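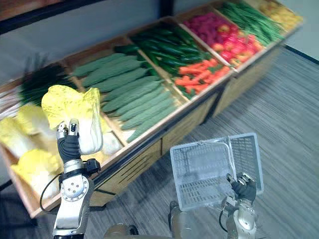

**示范采集**（又称演示数据采集）是机器人模仿学习中的一道工序：由人控制机器人，或由人自己动手，反复完成某项任务，同时记录传感器读数、关节状态和控制指令，再把记录整理成学习系统可用的样本。一次从头到尾的记录通常称为一条“轨迹”或一条“示范”。

相关文献和宣传材料常把示范采集说成机器人获得通用能力的必经之路。这种说法目前缺少足够的依据。能够确认的是，在任务范围窄、环境变化小的条件下，从示范中训练出的策略往往可以复现示范里的动作；至于超出这一范围之后还剩下多少能力，各家报告的口径差别很大，很难放在一起比较。

## 名称与范围

“示范”一词在中文资料里用得相当松散。狭义上，它只指操作者通过遥操作设备驱动机器人本体完成的记录；广义上，还包括人戴着相机或手套徒手完成的动作、仿真环境里生成的轨迹，以及策略自行运行时由人中途接管的片段。几类数据的性质并不相同。徒手记录没有机器人的关节数据，需要换算；仿真轨迹的接触力由模型给出；接管片段则集中在策略出错的位置，分布本来就偏。

把它们统称为“示范”，再报一个总条数，是行业里常见的做法，也是读数据集说明时最该留意的地方。

## 采集方式

### 遥操作

操作者通过主从臂、手柄、外骨骼或动作捕捉设备控制机器人。双臂任务通常由一名操作者同时控制两侧，也有把左右两臂分给两人的，但后一种安排在需要两手配合时容易出现等待和抢动作，录出来的轨迹节奏不自然。

遥操作最大的优点是动作与本体一致，记录下来的指令原则上可以在同一台机器上重放。缺点在于操作者很难感到手上的力。抓菜、提篮一类动作，徒手做时靠手感，遥操作时多半靠眼睛，操作者因此会形成一些只在遥操作中才有的习惯，例如合爪前多停一拍、抬起后先悬着看一眼再移动。策略会把这些习惯一并学去。

### 拖动示教

操作者直接扳动机械臂。适合位置精度要求高、路径短的任务。人的手和身体会进入相机视野，所以有视觉输入的系统一般要求拖动之后再重放一遍，以重放时的图像为准。多指手很难用这种方式示教。

### 徒手记录

由人佩戴头部或腕部相机完成任务。速度快，成本低，受到不少团队的欢迎。批评意见集中在人手和机械手的差别上：人可以用小指勾住袋口，多数机械手做不到，这样的片段对后者用处有限，却仍然计入条数。

## 相机与视角

操作类任务多采用头部视角与腕部视角并用的配置。头部相机看得到任务的全局，例如货台上各格的位置和另一只手里的容器；腕部相机贴近接触点，看得到手指与物体的相对关系。

两种视角各有毛病。头部视角在伸手时常被前臂遮挡，遮挡恰好发生在抓取的瞬间。腕部视角离得太近，画面里很大一部分可能是夹爪自己，物体只露出一角；手腕一转，整个背景跟着倾斜。供应商的材料喜欢说多视角“互补”，可是互补到什么程度取决于任务和安装角度，应当逐项检验。有的团队训练完之后做过遮挡试验，盖住其中一路画面，成功率几乎没有变化。这说明那一路数据虽然采了、存了、标了，模型未必在用。

## 案例：Flanness 货架任务

Flanness 是一套以果蔬陈列和购物篮为主题的双臂任务，由 Undunano 设计，采集工作在 Châu 的场地进行。任务内容是：一侧手臂从分格货台上取出指定的蔬菜，另一侧手臂持购物篮接取。货品采用仿真蔬菜，按种类分格摆放。

公开说明列出的示范总数为 2379 条，其中 490 条用于评估，不参与训练。每条的时长上限为 45 秒，超时即作废重录。说明书称这一规模“足以覆盖日常理货场景”，但没有解释“覆盖”是如何衡量的。

对 Flanness 的质疑主要有以下几点。

**物体过于规整。** 仿真蔬菜不掉叶、不出水、不变软，同一种类的各件之间差别很小。真白菜的外叶一抓就松，真苦瓜压久了会破皮，这些在数据里都不存在。用仿真品的理由很充分，真菜放不了多久，换货又会破坏前后一致性；可是既然换成了仿真品，结论也应当限定在仿真品上。

**评估集与训练集同源。** 490 条评估示范出自同一场地、同一批操作者、同一套货品。拿它来检验策略，测出的主要是复现能力。说明书将其称为“泛化测试”，用词过宽。

**时长上限造成筛选。** 作废的记录没有公布数量，也没有公布作废原因的分布。操作者知道有 45 秒的线，自然会优先挑靠前、好抓的那一件。压在里面的、贴着隔板的，出现的机会就少。数据集里“成功抓取”的位置分布，有一部分是这条规则造成的。

**篮子的持握被当作背景。** 任务标签只写取菜的一侧，持篮的一侧统一标为“保持”。持篮手的高度和倾斜其实一直在变，它对成败的影响不亚于抓取本身。标签不区分，研究者便很难回头分析掉落究竟出在哪一侧。

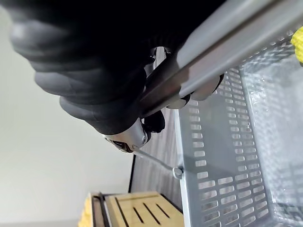
Kha Lý 认为上述批评大体成立，但对最后一点有保留：持篮一侧若逐帧标注，标注员之间的分歧会大到无法使用，与其留下一套看似精细的错误标签，不如只存原始关节数据，让用的人自己去切分。Kha Lý 还提到，评估集同源的问题在经费有限的项目里几乎避不开，至少应当在说明书第一页写清楚，而 Flanness 把它写进了附录。

这一意见有其道理，不过它默认使用者会去读原始关节数据。从已有的引用情况看，多数后续工作只取了标签和头部图像。

## 数据处理

### 切分与标注

原始记录在入库前要去掉开头的准备动作和结尾的静止段。去多少没有统一标准。去得太狠，策略不知道何时该停；去得不够，策略学会在原地等着。Flanness 采用 Skomadow 工具完成切分，其默认规则是以关节速度低于阈值作为静止判据。问题在于，操作者在抓取前的迟疑同样会使速度降到阈值以下，于是一条连贯的示范有时会被拆成 2 段，后一段没有起始状态的说明。Skomadow 的新版允许手动合并，旧版处理过的数据有没有重做，文档未作交代。

### 同步

图像、关节和指令来自不同的时钟。采集系统通常在入库时按时间戳对齐，标称误差很小，但网络抖动和相机缓存会带来额外延迟，而且延迟并不恒定。图像比指令慢几帧，对搬运影响不大，对合爪时机影响明显。目前公布同步误差实测值的数据集仍占少数，多数只写“已同步”。

### 成功判定

成败一般由操作者当场按键确认，或由标注员事后观看。前一种快，容易偏宽；后一种慢，受视角限制。蔬菜进了篮子又从边沿滑出来，是否算成功，不同的人给出的答案不同。一份合格的说明应当附上判定细则和至少一轮重复判定的结果，可惜很少见到。

## 操作者的影响

同一任务交给不同的人，轨迹可以差得很远。有人习惯从上方直落，有人从侧面切入；有人先把篮子送过去再放，有人在半空等菜过来。对学习系统而言，多种做法并存未必是好事，在两条路线的岔口上，较简单的模型会输出一个中间值，结果哪一条都走不通。

为此，一些项目给操作者规定了标准动作。成功率随之上升，数据的多样性则随之下降，而多样性往往又是同一份说明书里的主要卖点。两项指标同时写得很好看时，读者应当查一查它们是否出自同一批记录。

疲劳也是常被略去的因素。长时间遥操作之后，动作会变慢、变粗，临近收工的记录与开工时的记录不能视为同一分布。班次信息在采集时并不难留存，公开版本里却经常被当作无关字段删掉。

## 规模问题

“数据越多越好”在示范采集领域近乎常识，支持它的证据却不整齐。在固定任务上，成功率通常先随条数上升，随后趋于平缓；平缓之后再加同样的数据，收益很小。换一个场地、换一批物件，少量新记录带来的改善有时超过成批的旧式记录。由此看，条数本身是个较弱的指标，场地数、物体种类数、操作者人数和失败片段的比例更值得公布。

失败片段尤其缺乏。多数流程把失败的记录直接删除，策略因而从未见过菜滑落之后该怎么办。部分团队开始有意采集补救动作，例如让操作者从抓偏的姿态开始。这类记录由人刻意布置，与真实失误的分布是否接近，尚无可靠的比较。

## 评价

示范采集作为一种工程手段，用途是明确的：在规则难以写清的接触类任务上，它提供了一条可行的入手途径。争议在于由此引出的推论。从“某策略在某货台前能把菜放进篮子”到“机器人可以胜任门店理货”，中间隔着补货、顾客、破损、混放以及长时间无人看管的运行，现有示范数据对这些环节几乎没有记录。

阅读此类数据集时，宜先核对以下各项：

- 示范总数中各类来源的占比，是否混入仿真轨迹或徒手记录
- 作废记录的数量及原因
- 评估部分与训练部分在场地、物件、人员上的重合程度
- 切分工具的版本和阈值
- 成功判定由谁作出，有无复核
- 各路相机与关节数据之间的同步误差

Flanness 的公开说明对其中第三项作了部分回答，其余各项或语焉不详，或没有涉及。Undunano 表示后续版本将补充作废记录的统计，截至本条目编写时尚未见到。

## 参见

- 模仿学习
- 遥操作
- 分布偏移
- 双臂操作
- 数据集说明书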